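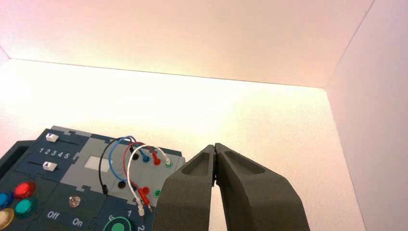 Vol. 9, No. 3

The Cable That Came Out Twice

By Xuelian Mao

The fault showed up in the log as a success. At 771 lines into an overnight session at Dretance, the control software recorded a finished cable transfer, closed the task and moved on. The red plug it had been asked to move was not in a socket.

Guangming Hao found it the next morning. He went back through the log before he touched the board, and found the same thing had happened 9 times in 400 attempts. In each case the robot had reported that the plug was seated. In each case it had let go too early.

"I would have been happier with a crash," Hao says. "A crash stops and waits for you. This kept going and wrote down the wrong answer."

The group works on what it calls panel tasks: pulling banana plugs, putting them back in other sockets, moving sliders, pressing buttons, turning a knob. The cables are the hard part. A plug is stiff and the wire behind it isn't, and four wires looped over each other will pull in directions that are difficult to plan for. When the gripper lifts one, it may drag a second along with it.

Yuzhen Qian, who wrote the release check, took the problem first. Her check looked at the force on the fingers. If the push met enough resistance and then leveled off, the software counted the plug as in. It had worked well on a bench test with single cables.

With all the cables in place it could be fooled. Qian and Haoran Jiang replayed the failed attempts and saw that the plug had landed on the collar of the socket, off to one side. Another cable was pressing on it from behind. The fingers felt a firm push and a steady load, and the check passed. Then the gripper opened and the cable pulled the plug back over.

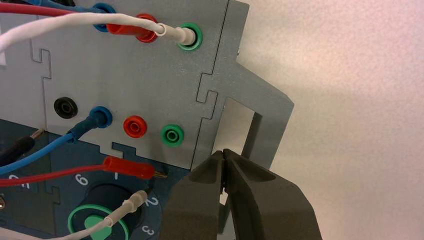 Jiang's first fix was to raise the force limit. That cut the false reports but brought a new problem. On a later run the arm pushed down on a plug that was slightly tilted, and the fingertip pads shifted in their mounts. The run had to be stopped by hand. The limit went back to its old value that afternoon, and a note went into the shared file dated 5/4/20: "Do not change force limit to fix seating."

The safety side of this got its own review. Guangming Li, who handles it for the lab, was less worried about the plugs than about the stop. The person on shift had reached into the enclosure while the arm was paused. A pause at Dretance does not cut motor power. Li rewrote the procedure so that any hand inside the box requires a full stop first, and he moved the stop button to the side where people stand.

The seating check is now a small tug. After the push, the gripper keeps hold and pulls back lightly. If the plug moves, the attempt is marked as failed and tried again. It adds time to every transfer, and Qian would like it to be faster. A set of 1,000 transfers is planned with the cables crossed in different ways before anyone shortens it.

The old results were harder to deal with. Every report from March had used the first check, and Hao spent several days going through them and marking the ones he couldn't confirm.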